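Skaststead Robotics Club: arm bench check, June
Checked by Wendell Bellamy, with Woo-jin Seol reading out the list

1. Stop button within reach of both seats: OK. Do give it a proper press before you start, please, even if the last group swears they did.

2. Finger pads secure: OK. Woo-jin nipped up one screw on the left, only a quarter turn, but well spotted!

3. Joint limits loaded: OK. The Skimus team are still on profile 12, and everybody else should be on 18.

4. Cables clear of the arm's reach: needs attention. I moved the long one myself (again), and I'd be ever so grateful for a clip.
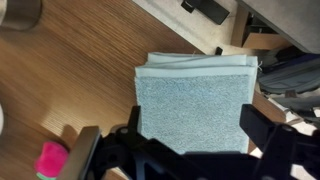 5. Folding task, slow speed first: OK. I know it's tempting to go straight to full speed when you've got 458 runs behind you, but a slow one at the start of each session does nobody any harm, and it gives the younger ones time to see what the fingers are up to.

6. Hands off the table while the arm is live: mostly OK. Lovely reminders from the Flindine group, who were very polite about it.

7. Log book signed: not yet. Pen missing.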